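From: Chiamaka Aliyu
Date: 15 December 2025
Subject: Re: [Lelton] the white shelves

Fadwa Salem wrote:
> Are we keeping the white unit with the glass door? And what goes on it?

Keeping it, please! It looks lovely against the brick and I like the little vase on the counter.

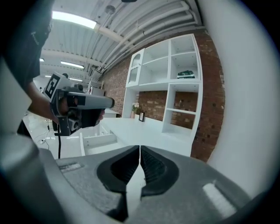
I'd leave most of the cubbies bare till January (I've got 18 books to bring over from Igwe and they have to live somewhere).

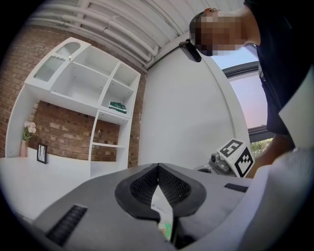 White cubbies against the brick wall

As for the curved table, I'd keep it clear, small green bits and all.

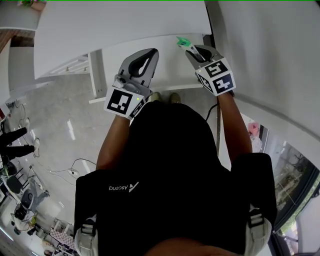 Oh, and did Closell ever ring back about the spare shelf?

Chiamaka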